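Reports > Funders > Walking Guides, Cleltorcombe

Monday, November 29, 2021 — by Yi-chun Su

Well, it has been a long and happy spring here, and I'm glad to tell you the guide program your grant made possible is going along nicely. We have 19 local guides trained (the last of them, Bereket Kumsa, led the harbour walk on his own last week!) and 198 visitors have booked since May.

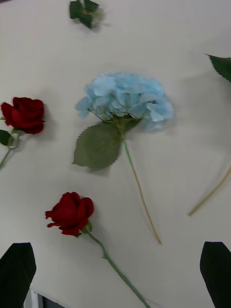

Are the guides being paid for every tour? Each one gets a set fee per walk, whether two people turn up or a full group.

The old town walk is still the favourite, and the Ambaye garden walk has picked up nicely now the weather is kinder. Printing the neighbourhood maps cost a little more than we'd hoped — the colour pages did it — but we saved on bus hire, so we're within budget.

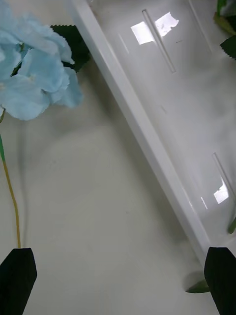

Henok Dinsa writes that the garden walk could do with a later start on weekends, as visitors coming in from Prirngate miss the first stop. We'll try that over summer and let you know how it goes.

4 comments | 54 shares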